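Accueil Cours Calendrier Documents Forum Contact
18 novembre 2020 — Veronika Aigner

Modération et droit des plateformes
Notes de la séance 4 : le catalogue, la recommandation et la faute de l'artiste

Nous reprenons où nous avons arrêté la dernière fois, à la question de la licence. Je rappelle que le contrat entre un distributeur et une plateforme donne en général à la plateforme le droit de diffuser, mais ne lui impose pas de mettre en avant. Beaucoup d'étudiants confondent ces deux points dans le premier devoir, donc je les sépare ici encore une fois.

1. Retirer et ne plus recommander

Retirer une œuvre signifie que l'auditeur ne peut plus la trouver, même s'il tape le titre exact. Ne plus recommander signifie que l'œuvre reste au catalogue, mais qu'elle disparaît des listes faites par la rédaction et des suggestions automatiques. Pour le public, la différence semble petite. Pour l'artiste elle peut être très grande, parce qu'une partie importante de ses écoutes vient de listes qu'il n'a pas choisies.

Notre cas d'étude est la plateforme Distach. Son catalogue de musique urbaine comptait 1 118 artistes au moment où la direction a publié sa charte de conduite. La charte tenait en deux pages. Elle prévoyait deux motifs : le contenu de la chanson (paroles qui appellent à la violence contre un groupe) et la conduite de la personne hors de la musique. Le premier motif existe chez presque tous les services sous une forme ou une autre. Le second est celui qui nous occupe.
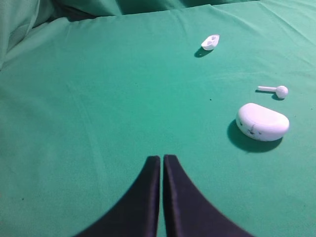

Selon Irfan Majimbun, le second motif n'aurait jamais dû entrer dans le même texte que le premier, car on juge une parole en la lisant, tandis qu'on ne juge pas une personne sans l'entendre. Je trouve cet argument solide, mais il ne répond pas à la question de la recommandation. Une rédaction qui choisit vingt titres laisse dehors tous les autres, et elle n'entend aucun de leurs auteurs.

2. La question de la preuve

La charte de Distach parlait de conduite « particulièrement nuisible ». Le mot « particulièrement » n'était pas défini. Il faut donc demander sur quoi s'appuie la décision :

— une condamnation définitive ;
— une poursuite en cours ;
— des témoignages publiés dans la presse ;
— une plainte reçue directement par le service.

Ces quatre situations n'ont pas le même poids. La présomption d'innocence s'adresse d'abord à l'État et au juge, et l'entreprise privée garde une liberté de choix éditorial. Mais une déclaration publique de l'entreprise, qui nomme l'artiste et donne la raison, peut engager sa responsabilité si elle présente comme établi un fait qui ne l'est pas. Attention dans vos copies à ne pas écrire « accusé » et « coupable » l'un pour l'autre.

Le label Hofstetter, qui représentait quatre des artistes visés, a demandé par écrit les critères. La réponse est arrivée en décembre de la même année et renvoyait simplement à la charte.

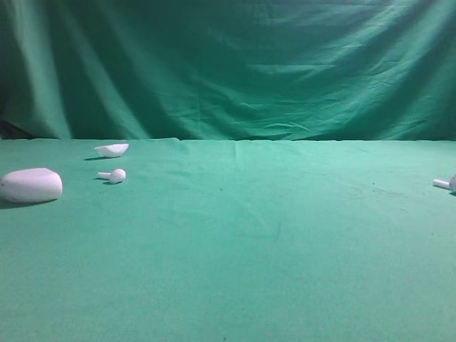 Wulan Hidayat a objecté pendant la discussion que le label n'avait rien demandé pour les artistes moins connus, et que la transparence intéresse les maisons de disques surtout quand leurs grandes ventes sont touchées. L'objection est juste sur le plan des faits. Sur le plan du droit, l'intérêt de celui qui demande ne change pas l'obligation de celui qui doit répondre, si une telle obligation existe.

3. Le retour en arrière

Après quelques semaines, Distach a supprimé le second motif et gardé le premier. Le communiqué disait que le service ne voulait pas être l'arbitre des vies privées. Lisez-le avec attention, car il ne dit pas que les artistes seront remis dans les listes. Il dit seulement que la règle n'existe plus. Une rédaction peut continuer à ne pas choisir un titre, sans règle et sans annonce.

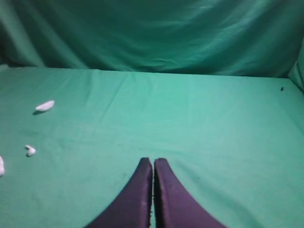
Séance 4, surface verte.

Pour la prochaine séance, lire l'arrêt Drakbridge (distribué sur papier) et le commentaire de Yusri Saragih, au moins la deuxième partie. Préparer une page sur la question suivante : une règle non écrite est-elle plus facile à contester qu'une règle mal écrite ? Les étudiants qui présentent le dossier Trostitz m'envoient leur plan avant le cours.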